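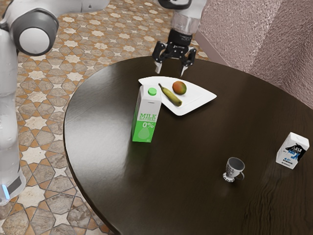 March 19, 2022
By Dilwyn Trevor and Mabli Yorath

Search this journal Enter keyword or author

3. Setup and upkeep of the simulated cell

3.1 The cell and its parts

All trials in this paper were made in one simulated cell, which we call Trosau. The cell has a single white arm with a black two-finger gripper, a round wooden table, and a small set of food and kitchen objects. We kept one cell for the whole study and did not change the room between trials. In our earlier work the room was changed often, and later we could not say if a bad grasp came from the controller or from the new room.

The arm is placed beside the table, so that the wrist reaches over the tabletop and the gripper points down. We fixed the base before any object was loaded. If the base is moved after the objects are placed, all stored approach poses must be computed again, and this takes longer than the placing itself.

The scene is described in a plain text file. A small program named Warno reads this file, loads the objects in the written order and lets them settle under gravity. Only after the settling is finished does the controller, Owen, receive the first state. The plate must be written before the fruit. When the order was wrong, the fruit was loaded into empty space and fell to the table, and the plate was then created inside it.

3.2 Setting of the gripper

The gripper needs more care than the other parts of the cell. Its opening is set by one value, and its closing force by another. We first find the opening with the mango, because this is the rounder of the two fruits, and then test the same opening on the banana. The force is set last. With a high force the fingers pass a little into the surface of the fruit and the solver pushes them out again, which is seen as shaking of the whole wrist. We lower the force until the shaking stops and keep this value for both fruits.

The start pose is also part of the setting. Figure 3 gives two views of the cell with the gripper over the back part of the table, near the plate. A start pose close to the plate makes the trial shorter, but it leaves less space for the first correction of the wrist.

Figure 3. Two views of the Trosau cell, with the gripper near the plate, the banana and the mango.

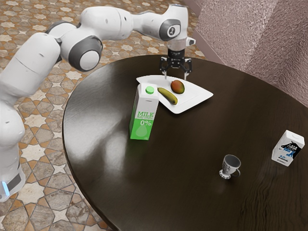
The tall milk carton in front of the plate was kept in all trials. It obliges the planner to choose a path from above or from the far side, and a low path from the front is refused. The cup and the smaller carton have no task of their own. Their contact shapes are still checked, as a fast return of the arm may pass near them.

3.3 Regular checks

The cell was reset after each trial and checked fully after every 15 trials. In the full check we compare the joint zero positions with the stored ones, open and close the gripper without load, and read the contact list for pairs that should not touch. These steps are run by a script, Lolo, and the result is written to the log.

Of 1,000 planned trials, 126 had to be repeated. In most of these the plate had moved slightly during the settling, and the stored approach pose did not fit any more. We corrected this in September by raising the friction between the plate and the table. After the correction only 9 further trials were repeated, all with the banana. The cause there was a contact shape that was too coarse at the thin end of the fruit, and we replaced it with a finer one.

Shares 15 Comments 9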